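Zekirik is coming to Trenbridge, then

So the rumours were right. Zekirik are taking the old Pathak building on the ring road, and by next July there should be people in there making blood glucose sensors.
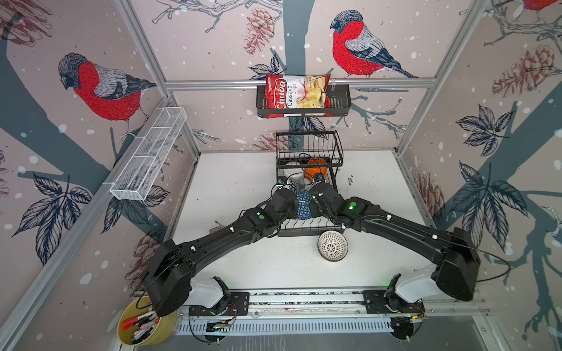

Two black arms, one white tabletop and a lot of bullfinches.

I went along to the open evening at the library because I live two streets from the site and I'm nosy. It was packed! I ended up on one of those tiny chairs from the children's section with my knees round my ears, next to a man who ate a whole bag of satsumas during the planning bit.

The headline is 56 jobs, with 41 of them in the first year and the rest once the second clean room is fitted out. Yamila Orellana, who'll be running the site, did most of the talking and I liked her. She didn't dodge the awkward questions, and when someone asked what the starting pay would be she just told us (better than the warehouse, not as good as the hospital labs). They'll train people from scratch too, which got a bit of a murmur going at the back.

My worry is the traffic. The 31 bus stops running at six and the late shift finishes at ten, so how is anyone without a car meant to get home? She said they were talking to the bus company. Well -- we've all heard that one before. Grernura said the same when they opened the packing plant, and people still walk back along that verge in the dark.

Still, I came home pretty cheerful. That building has been boarded up since my youngest was in nappies and she's doing her GCSEs now. My neighbour's lad has already asked me to look over his application, so if anyone knows how you make two summers at a garden centre sound like lab experience, please leave a comment.

Plans are up in the library foyer until the end of the month. Take your glasses, the print is minute.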